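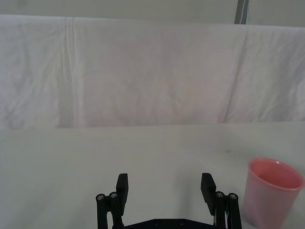
Issue 373

Bulletin > Notices > Call for Participants

Clollbridge Hearing Laboratory: listeners wanted for a speech-in-noise study

The laboratory is recruiting adult listeners for a study of sentence recognition in background noise. Testing takes place at the Clirholm building, second floor, and runs through April.

Eligibility
Age 18 to 60. American English as a first language. No hearing aid or cochlear implant. No ear infection or ear surgery in the past year. Tinnitus is acceptable if it is not constant – please mention it when you apply.

Procedure
Each listener attends two sessions of up to 92 minutes. The first opens with a standard hearing test. Listeners then sit in a sound booth, wear headphones and repeat short sentences aloud. There are 30 sentences per block, with a break between blocks. Sound levels stay within the laboratory's exposure limits.

Payment
$40 per completed session, by check or gift card. Parking in the Lobo Street lot is covered.

To apply
Send your name, age and available weekdays to Aurora Cunha, study coordinator, Jolance Project, by Thursday, December 2, 2021. Applications by phone are not accepted. Listeners may withdraw at any time and will be paid for sessions already completed.

This site uses cookies to remember your settings. Accept | Manage preferences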